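Greifstrategie in der Simulation: Erfolgsrate bricht bei länglichen Objekten ein

Kategorie: Robotik » Simulation & Lernverfahren

bronovley
24. April 2020

Ich trainiere in Wunora eine Greifstrategie per Verhaltensklonen. Datenbasis sind 1000 simulierte Demonstrationen, Eingabe ist nur das Bild der Handkamera. In der Auswertung über 200 Episoden liegt der Einbruch fast vollständig bei länglichen Objekten, kompakte Teile laufen sauber.
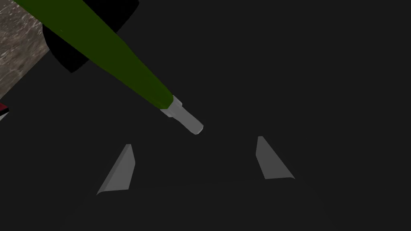

Die Startposen werden gleichverteilt gezogen, die Aktionen sind relative Posen im Greiferkoordinatensystem. Liegt es an der Datenmenge oder an der Aktionsdarstellung?

Kekana

Mehr Daten. Hatte ich auch mal.

lerklow_sim

An der Menge vermutlich nicht. Prüfe zuerst die Verteilung der Gierwinkel zum Zeitpunkt des Schließens. Bei uns waren von 1000 Demonstrationen nur 668 brauchbar – der Rest enthielt Anfahrten, bei denen der Planer zwischen zwei symmetrischen Lösungen sprang. Ein Regressionsnetz mittelt darüber und stellt die Finger schräg zur Längsachse.
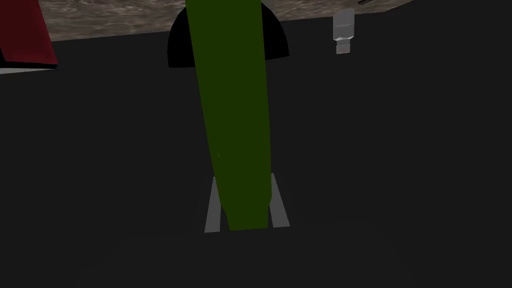
Grünes Objekt zwischen den beiden Fingern, Ansicht aus der Simulation

Abhilfe: Winkel auf einen Halbkreis falten und als Sinus/Kosinus des doppelten Winkels kodieren. Danach mit 9 Zufallsstartwerten neu trainieren, ein einzelner Lauf sagt bei 200 Episoden wenig aus.

Ähnliche Themen
Handkamera in Wunora kalibrieren
Kontaktparameter für Parallelgreifer
Verhaltensklonen mit mehrdeutigen Aktionen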